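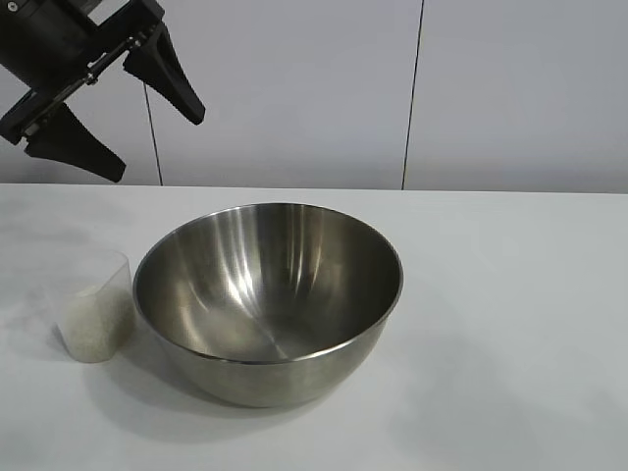 Fig. 4 - White tabletop against the panelled wall.

4. Fitting the top and wall panels (Clernstead bench)

Wall panels go up first. Table second. Read 4.6 before you lift anything.

4.1 Stand the panels side by side. Leave a thin gap at each seam, same width top to bottom. Don't fill it.

4.2 Check each seam with a level. A slight lean is ok, the panels will still lock.

4.3 Slide the tabletop back until the rear edge meets the wall all the way along. If one end won't close up, wind the foot on that side out a turn and try again.

4.4 Tighten the four bolts underneath. Finger tight, then half a turn with the key. No more.

Note: tops from the July batch have the bolt holes 68 mm in from the edge, older ones 80 mm. Use the matching brackets (bag marked Lagos for the newer tops).

4.5 Wipe down. Damp cloth, drop of washing-up liquid, dry cloth after. The surface is matt so smudges show, mostly towards the front. Go over it twice if you have to.

CAUTION - no scouring pads, no bleach, no cream cleaner. They leave shiny patches and these don't come out.

4.6 Two people for the top. Lift from the short ends, never by the back edge, it chips.

4.7 Lights on, look along the wall from one side. Any panel standing proud, press it at the seam untill it clicks.

Note: spare panels and seam strips - ask Nisreen Rizk, ext. 627. Give the panel position (left, middle or right), they are not teh same width.

Next: section 5, drawers and cable tray.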